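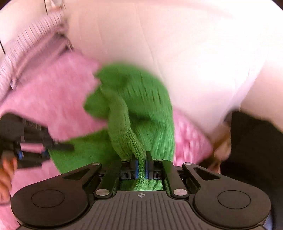 Hand-held gripper closed on a strip of green knit fabric.

Household robot manipulation (textiles)

Folding and sorting laundry is often named as the chore robots will take over first. The record so far is thin. In January the Kuvach project reported 100 towel folds without a stop, all with one size of towel on a bare table. Knitwear stretches and hides its own edges, and a repeat at Enelstead with sweaters finished 2 – both slower than by hand. No home product had followed as of Aug 2, 2025.

This site uses cookies. Accept | Manage settings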